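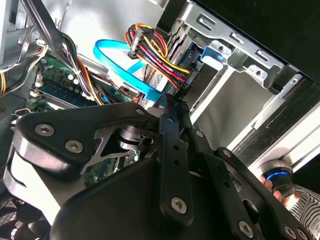
The disassembly cell at Temier's Okmont site is taught by hand every time the computer model on the bench changes, and the teaching takes longer than anything the cell does afterwards. Its work is to open up desktop machines, take out the parts worth keeping and set them in a rack. Darlene Chan, the setting technician, starts with the drive bay. The blue SATA cable and the power wires run to the same small area at the back of the drive, and the fingers have to come in close to both without catching either. Each approach is stored as a short chain of points, and the last few are moved until the path stays clear of the wiring.

Chan works from a written sheet. Tool centre point first, then payload, then the position of the holder board, then the case. The order is fixed. A case position taught before the board has been checked will have to be taught again, and on the previous model that mistake cost the site most of a shift.

The tool centre point is set between the fingertips with a pointed pin. Four poses are enough if the wrist angles are well spread. Chan rejects the result if the pin wanders when the wrist is turned about it, and repeats the poses until it holds still. The gripper screws are checked for tightness before this is done, never after.

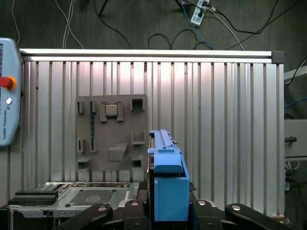 Payload is a smaller matter. None of the parts is heavy, and one value serves for all of them. Grip force is set part by part. Plastic housings will take a firm grip, memory modules are held lightly by the ends, and processors are held at the edges so that nothing touches the contacts. The force table for the current model was finished in December and has been altered twice.

The holder board is printed at Memness, the firm's other workshop, and comes with pockets sized to the parts. Prints vary a little from one to the next. A new board is fixed to the extrusion, tried with a known part in each pocket, and any pocket that drags is opened out with a file. Boards are changed after some 501 cycles, when the pocket walls begin to wear and parts start to lean.
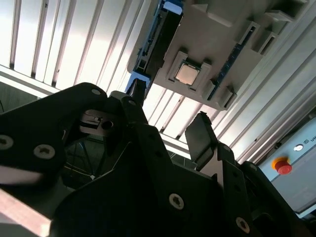 The processor in its cradle, with the gripper fingers below the fixture.

The log, kept in a package called Tse, showed 3,951 completed cycles on 18/08/2025, with 273 stops. Most of the stops were grip faults at the drive bay. Chan puts them down to cable position, which differs from one case to the next even within a model, and has added a pause before the final approach so that the operator can move a cable aside by hand. The pause is skipped with a button on the pendant.

Routine care is light. Finger pads are wiped at the start of the shift and replaced when the edge rounds over. The cable at the wrist is looked at weekly for rubbing – it was re-routed once, after the outer sleeve wore through at the last joint. The next model is due on the bench when the present stock is cleared, and the sheet will be worked through again from the first line.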